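Recusal after assignment: does the motion clock run from the docket notice or the first conference?

bench_copy
Looking for practical input on timing. Civil matter in Prarkcombe, commercial lease dispute, our side is Rullis (tenant). The case was reassigned in June after the first judge rotated to the family list. The new judge was, before appointment, a partner at the firm that drafted the original lease for the landlord, Astden. The lease is the document in dispute.

The local rule says a motion to disqualify must be filed "promptly after the grounds become known or reasonably should have become known." There is no day count. The reassignment notice went out on the docket. We did not connect the judge to the drafting firm until the first conference, when opposing counsel read the footer of the lease into the record.

Question one: does "reasonably should have become known" start at the docket notice?
Question two: is there any point in a letter to the presiding judge asking for administrative reassignment before filing the formal motion?

marginal_note
One: assume yes and draft accordingly. The judge's prior firm is in the public biography. The firm's name is in the footer of your own exhibit. A reviewing court will ask why nobody on your side put those two pages next to each other.

Two: no. The letter does not stop the clock and it is not a filing. If the presiding judge declines, you have lost the time and gained nothing you can appeal.

tabbed_exhibit
Disagree with marginal_note on the second point. In Prarkcombe the presiding judge has assignment authority under the general administrative order, and reassignment on a letter is routine where the conflict is documentary and undisputed. The motion puts an accusation on the record. The letter lets the court fix it as a calendar matter. I have sent 4 of these over the years and 3 were granted without a hearing.

marginal_note
And the fourth?

tabbed_exhibit
Denied, with a note that the request should have been made by motion. We then filed the motion and it was treated as timely because the letter was attached as an exhibit.

marginal_note
Treated as timely by that judge. The rule does not say that. You are describing a courtesy.

quorum_minus_one
The substantive standard matters more here than the timing. There are separate grounds and people keep merging them:

a) Mandatory disqualification where the judge, or a lawyer the judge practiced with during that association, served as counsel in the matter in controversy.
b) Discretionary recusal where impartiality might reasonably be questioned.

Drafting the lease is not obviously serving as counsel in "the matter in controversy." Most courts read that phrase as the litigation, or at least the dispute. If the drafting is only background, you are under (b), and under (b) a party can be held to have waived by proceeding. Under (a), in most places, waiver is limited or unavailable.

So the OP needs to say whether the judge was at the firm when the lease was drafted. "Was a partner" is not enough.

bench_copy
Overlap confirmed. The lease is dated inside the judge's time at the firm. We have no evidence the judge worked on it. The firm had several offices and the judge's biography lists litigation only, no real estate.

quorum_minus_one
Then (a) is arguable if the drafting itself is at issue. Is it? If the dispute is over whether rent was paid, the drafting is background. If it is over what a clause means and the landlord intends to call the drafting lawyer, that is a different situation.

bench_copy
It is the second. The clause is an abatement provision and both sides say it is unambiguous, with opposite meanings. Astden has listed a former associate of the firm as a witness on intent. That was disclosed after the reassignment.

quorum_minus_one
When was the witness disclosed relative to the first conference?

bench_copy
Before it. Same week as the notice.

marginal_note
So all the facts were in your file before you walked into the conference. File.

docket_lurker
Not a lawyer, I follow the Prarkcombe calendars. Is it not the judge's duty to raise this? Why does the tenant have to do anything?

quorum_minus_one
Both. The judge has an independent duty to disclose. That duty does not relieve the party of the obligation to object. Failure to disclose can help you on appeal but it is a poor substitute for a timely motion. Also, a judge who never touched the lease may have no idea the old firm drafted it. Nothing in the caption would show it.

tabbed_exhibit
Which is exactly why the letter works. The judge probably does not know. Send it jointly if opposing counsel will sign. If Astden refuses to join, you have a record of having asked.

marginal_note
If Astden refuses to join, you have also told Astden what you are about to file and given them time to prepare a waiver argument.

tabbed_exhibit
They read the footer into the record. They are aware.

paper_of_record
Look at Fu before deciding any of this. It is the local appellate decision on timeliness, 231 paragraphs, most of it on costs, but the disqualification section is short. As I read it the holding is that "promptly" is measured from the point at which a party has the facts, with constructive knowledge limited to what is in the court file. A public biography is not in the court file. The lease is.

marginal_note
Fu involved a self-represented party. I would not rely on it for the proposition that counsel can ignore a biography on the court's own website.

paper_of_record
The section does not mention representation status. It is stated as a general rule. You can distinguish it, but you have to do the work.

marginal_note
The costs section mentions it at length and the panel reduced the award on that basis. Read as a whole, leniency runs through the decision.

quorum_minus_one
Fair reading on both sides. I would cite Fu for the general rule and not lean on it for the gap between notice and conference. Explain the gap with a short declaration: who reviewed the notice, when the lease was last opened, when the connection was made. Dates and nothing else. Keep argument out of the declaration.
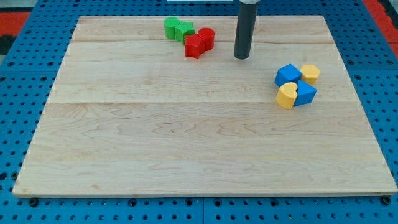 One more item for that declaration. State whether any substantive ruling was made at the conference. If the judge only set dates, the waiver argument is weak under any standard. If there was a ruling and it went against you, expect the response to say you waited to see how it went.

bench_copy
Scheduling only. Discovery cutoff moved, one briefing date set. There was an oral request from Astden to limit the number of depositions and the judge deferred it.

quorum_minus_one
Good. Say it was deferred and cite the transcript page. File before that request is decided.

docket_lurker
If the judge steps aside, do the new dates stand?

paper_of_record
Scheduling orders normally stand until the successor changes them. Under (a) you could ask that everything entered after reassignment be vacated, but asking to vacate a calendar you agreed to is a bad look and buys you nothing.

tabbed_exhibit
I will restate my position since it has been described as a courtesy. Letter and motion are not exclusive. Send the letter in the morning, file the motion the same afternoon, and state in the first paragraph of the motion that it will be withdrawn on reassignment. You keep the clock and you keep the tone.

marginal_note
I have no objection to that version. The objection was to sending the letter and waiting. Copy Astden on the letter at the same moment it goes to the presiding judge, or you have an ex parte problem on top of the one you started with.

tabbed_exhibit
Copying was assumed.

marginal_note
It should be written down.

bench_copy
Going with same-day letter and motion, copied to all counsel. Grounds (a) primary, (b) in the alternative. Declaration limited to dates, Fu cited for the general rule only. Rullis has signed off on the cost. The remaining question is page limits. The standing order allows 3 pages for the declaration, exhibits excluded. Does a transcript excerpt count as an exhibit if it is quoted in the body?

paper_of_record
The quotation counts toward the limit. The attached excerpt does not. Cite it by page and line and leave the quoting out.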